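Docs seminar, handout 6: sound and the interview film
Khairul Nugroho

14 shares 3 comments

Notes only, not a full write up. Read with your own notes from the screening. If you missed the screening, get the link from me and watch it before we meet again, the handout won't make much sense otherwise.

WHERE WE LEFT OFF

Radis, the ferry film. One subject, one kitchen, a lot of talking. Half the group said it felt like eavesdropping, the other half said it felt staged. Both fair. Same shots, so why the split? I think most of it is sound, so that's today.

THREE KINDS OF VOICE

1) On-camera voice. Person speaks, we see the mouth move. We tend to believe it. Also the hardest to cut, every cut shows unless you have something to cover it with.

2) Voice off. Person is in the room but we are looking at something else. Hands, a window, the dog. In Radis the whole story of the brother is told like this. Go back and check: we don't see her face until the word "August."

3) Voice-over. Recorded someplace else, some other time. Can be the subject, the director, an actor reading letters. Different contract with the viewer. Ask who is talking, when, and who to.

People mix up 2 and 3 all the time in the papers. Please don't. If you aren't sure, listen for the room. Voice off has the room in it (fridge, traffic, chair). Voice-over mostly doesn't.

ROOM TONE

Record it. Every location, one minute at least, everyone standing still, phones off. Boring and you will thank yourself in the edit. Without it the gaps between sentences drop to nothing and the audience hears the hole.

Bartoš does the reverse on purpose. In Permont he cuts the room tone out completly before each question, so you get a dead half second and then his voice. Feels like an interrogation. Some of you hated it. Write about why, that's a better paper than one on a film you liked.

THE QUESTION: KEEP IT OR CUT IT?

Old habit is to cut the interviewer out and have the subject repeat the question in the answer ("The day I left home was..."). Clean, easy to edit. Also a bit dead, people start to sound like they're giving a statement.

Keeping the question in:
- we hear the power balance
- we hear bad questions, leading ones esp.
- the director becomes a character whether they want to or not

Permont keeps nearly all of them. Radis keeps one. Find it. Why that one?

SILENCE

Not the same as no sound. Long pause after an answer, camera still running, subject starts to fill the gap. Oldest trick there is and it raises an ethics problem: did they agree to say the thing, or did you wait them out? We'll argue this in class. Come with a position, not "it depends."
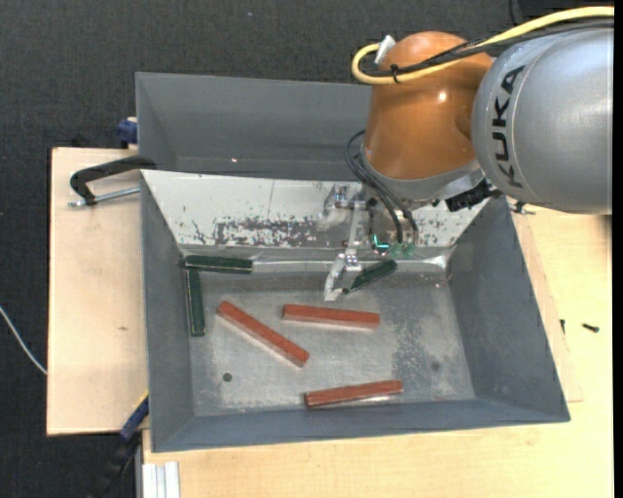

MUSIC

Short section, we ran out of time last year as well. Rule for your own shorts: cut the scene dry first. If it doesn't work dry, music will hide the problem from you and from no one else. Temp tracks are dangerous, you fall in love with them. Take it off for a day and watch again.

Clekel has almost no score until the last reel, then a full choir. Earned or cheap? Last year's group was split.

FOR NEXT TIME

- Watch Clekel, first 7 minutes, twice. Once with picture off. Write down everything you hear in order, don't interpret.
- Then one page on where the list and the picture disagree.
- Pairs: record a short interview, one question, no music. Bring two cuts, question in and question out.
- Recorders are in room 601, sign the sheet. Bring them back with the batteries in the charger pls.

Reader p. 936 is a typo in the syllabus, ignore it, the reader isn't that long. Right page numbers will go up with handout 7.

Share 14
Comments (3)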